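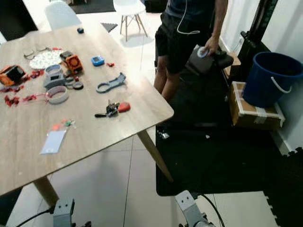
Unit 6: Learning from play data
Course handout, revised 30/08/2025

Last unit we trained policies from clean demonstrations: one task, one start state, one goal, repeated until everyone in the lab was sick of it. Today we get to my favorite idea in the whole course, which is what happens when you drop the task label altogether.

The setup is simple. An operator drives the arms with no script and does whatever seems interesting: push a ring, pick up a bracket, put it back somewhere else. We record joint positions, gripper commands and camera views the whole time. Later, we cut the recording into short windows and pretend that the last view in each window was the goal all along. This is called hindsight relabeling, and I still think it's a lovely trick! Every window becomes a valid example of "how to get from here to there," and you get thousands of them from one sitting.

The training step

Let o be the current observation, g the final observation of the window, and a the action taken. We fit a policy p(a | o, g) by maximum likelihood, exactly as in Unit 5. The only new input is g.

There is a catch. Two windows can share the same start and the same end and still take different paths between them (left around the tape roll, right around the tape roll). A policy that averages the two will drive straight into the tape. The fix is a latent variable z that stands for the path. An encoder sees the full window and produces z; a second network, the prior, has to guess z from o and g alone. We train both together with a KL term pulling them toward each other. At test time the encoder is gone and we sample z from the prior.

What we found on the Pruslow setup

Play set: 700 windows held back for testing, none used in training.
Goals tried on the real arms: 40
Reached with the latent plan: 30
Reached with the plain goal-conditioned policy: 27

A gap of three is small, and I want you to be suspicious of it. Look at the failures before you look at the totals. In our logs the plain policy mostly failed by stalling halfway — the averaging problem, right there in the joint traces. The latent version stalled much less but sometimes picked a path and then changed its mind after resampling z.

Clutter helps, by the way. The policy trained on the Vestau recordings, made on a nearly bare table, did poorly once small parts were added.

Before next class

1. Derive the KL term for two diagonal Gaussians.
2. Change the window length in the starter code and plot validation loss against it. Go both shorter and longer than the default.
3. Write half a page on this: if z is resampled at every step, what goes wrong? When would you want to resample anyway?

Bring your plots, even ugly ones.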